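Getting the House Through Election Season

Every two years the same thing happens at our place: the mailbox fills up, the phone starts buzzing at dinner, and somebody loses the sample ballot. I've got a system now (well, most of one), so I'm writing it down before I forget it again.

Give the ballot mail its own spot

Pick one tray or folder and put it where the mail lands. Anything from the county elections office goes in there, still in its envelope. Everything glossy goes straight to the recycling, unless you're like me and enjoy reading the really mean ones first. My neighbor Dexter Pascual clips his to the fridge, but our fridge door is a disaster, so a folder it is.

If you vote by mail, keep the return envelope flat and away from the stove. Steam will seal it shut before you've even found a pen! I learned that one over a pot of pasta.
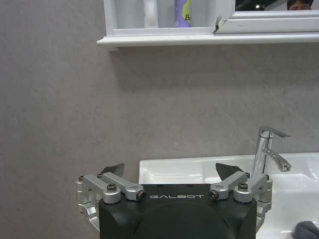

GALBOT gripper with its silver finger links.

Read up in small bites

The local races are where I used to fall apart. Water board, school board, three measures with titles as long as my arm. These days I do one race an evening, with tea, and pencil my choice on the sample ballot. Ten minutes, tops. Then on the day I copy it over and I'm finished before the kids find their shoes.

Write your notes in plain words, too. "Yes = fix the bridge, costs more" is a lot more use to me than the official title. And if a measure would raise your property tax, do the sum for your own house. One of ours came to $91 a year for us, and that told me more than any flyer did.
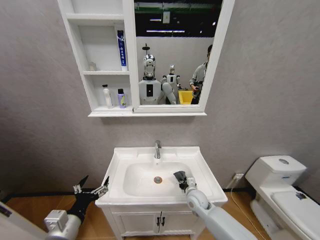
Mirror cabinet, open shelves on the left.

Quiet the phone

Reply STOP to the texts, one by one. It's boring but it thins them out after a few days. For calls, I let anything I don't recognize go to voicemail from 5 p.m. until the dishes are done. Real canvassers at the door I do talk to — they're usually cold and somebody's kid — but I keep it short and I don't promise anything.

Yard signs without the dead grass

Wire legs go in much easier after rain. Push both down together, with a foot on the bottom bar, and move the sign over a little each time you mow. Save the legs afterward! They make great supports for floppy peppers, and Hậu Mai up the street uses hers to hold netting over the strawberries. Check your town's rules on how soon the signs have to come down. Ours are picky.

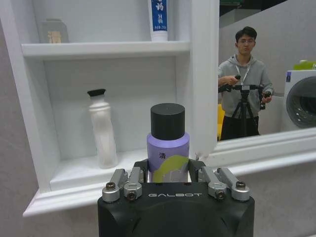

Feeding people on results night

Make chili. It holds for hours on low, and results always take longer than you think. I set out bowls by the TV, bread on the counter, and a pitcher of water that I keep refilling. House rule is phones in the basket until the first local numbers come in, and no yelling about the school board until everyone has had seconds.

If the count drags on past ten, send folks home with leftovers and go to bed. The close ones can take days, and the pot will still need scrubbing in the morning. Leave it soaking with a squirt of dish soap.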